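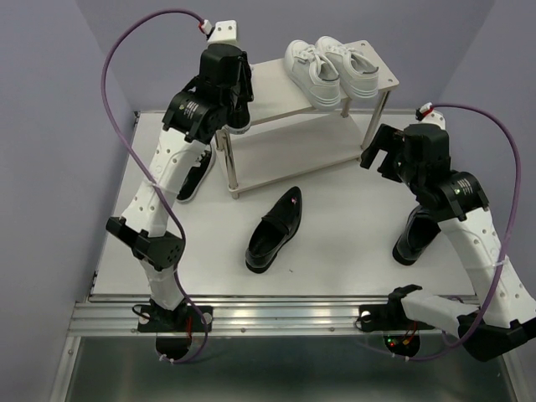 Sadonden away — what you need to know

Quick one before training. Second XV go to Sadonden on Saturday week, coach leaves the clubhouse at 12.15 sharp, not 12.30 like last time. 17 seats still going. Names to Lilla Farkas please, text is best.

Good win over Erkell, scrappy first half, much better after the break. Two tries from the back row and a decent kicking display in that wind. Line-out still needs work — Erzsébet Hegedűs is running an extra session for the forwards, bring a gumshield.

Subs are overdue for a few of you, you know who you are. May tour to Borbély is on, deposit is £100, no deposit no bed. Raffle made £200, thanks to evryone who bought tickets.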